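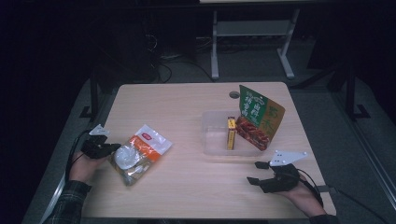
What belongs in a shared snack bin, and what should stay out of it?

"Sealed, single-serve, and able to stand up or lie flat without help," says Catriona Lamont. "If a packet needs a clip, a plate, or a knife, it goes to the kitchen."

Lamont looks after supplies for the offices of Eyvindsson, a drafting and surveying firm, where snacks are kept in shallow clear bins on the work tables. She wrote the two-page guide that tells staff how the bins are filled. We spoke on Dec 1, 2020, and most of the conversation was about packaging.

Her first point concerns the bin itself. The firm used to keep its snacks in deep fabric baskets. Items on top were eaten and replaced, and items at the bottom stayed where they were until someone turned the basket over.

"A deep container hides its own stock," she says. "I emptied one basket in March and the lowest layer was a year past its date. The replacement had to be low enough to see over and clear enough to see through."

The model she settled on is sold under the name Prullimari. She tested it against a divided tray from Niltutov, which held more but had fixed compartments. A tall box would fit a compartment and a wide pouch would not, so the pouches ended up on the table beside the tray. An open rectangle takes both.

Order of loading matters more than people expect, according to Lamont. Narrow upright boxes go in first. They have a small base and tip over if a heavier pouch is dropped against them. Tall packets go in next, leaned on the back wall with the printed side facing out. Flat bags are last.

"The back wall does the work," she says. "A packet of braised meat in a stiff pouch will hold its own weight if it tilts back a few degrees. Set it straight up in the middle and it folds at the bottom seal."

Bags with a soft item inside, such as a bun or a small cake, are handled separately. Her guide says to lay them flat on the table until the upright items are placed, then set them in front with nothing on top. A filled bag has some air in it, and the air is part of the protection. Lamont asks people not to press it out to save room.

She is also firm about how a bag is picked up. The crimped end is the right place to hold it. Squeezing the middle puts pressure on both seams, and seams are where most of her losses come from. Over the last full year the office went through 764 packets in the first-floor bins, and 40 were thrown out unopened. She examined each of the 40. Most had split at a seam. The rest were out of date.

Asked whether the table makes any difference, she says it does, but only slightly. The office tables are pale wood with a smooth top, and a light plastic bin slides on them when someone reaches in with one hand. Her fix is to fill the bin evenly from end to end. She tried rubber feet from Dikix and took them off again, as they left gray marks on the surface.

Tables with a cable hole get one extra instruction – keep the bin forward of the hole, so that nothing thin drops through it and no cord is pinned underneath.

Labels are the part of the guide she has rewritten most often. The snacks come from several suppliers, and a good number carry Chinese printing that only part of the staff can read. Lamont first added stickers to each packet, then stopped. The stickers covered the ingredients panel, which is the part people with allergies need. She now keeps one printed sheet per table with the product name, main ingredients, and date.

"Color is what people remember anyway," she says. "They ask for the yellow box or the green one. I put the color in the first column of the sheet."
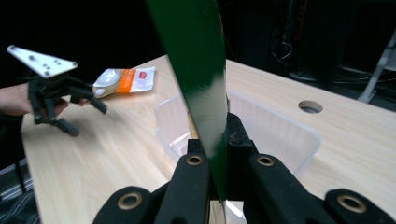 Emptying and refilling

Bins are emptied completely before they are refilled. Lamont does not allow topping up, even when only a few packets are missing. Everything comes out onto the table, the bin is wiped with a damp cloth and dried, and the older packets go back at the front.

"Topping up is how the fabric baskets went wrong," she says. "It takes four minutes to empty a bin and put it back. I have timed it."

Long, thin wrappers are loaded lengthwise along the side wall. Placed crosswise, they bend at the rim and the print wears off at the fold.

The guide will get a third page next, on drinks. Cartons are heavier than anything now in the bins, and she has not decided whether they should share a container with food. Her current draft says they should not.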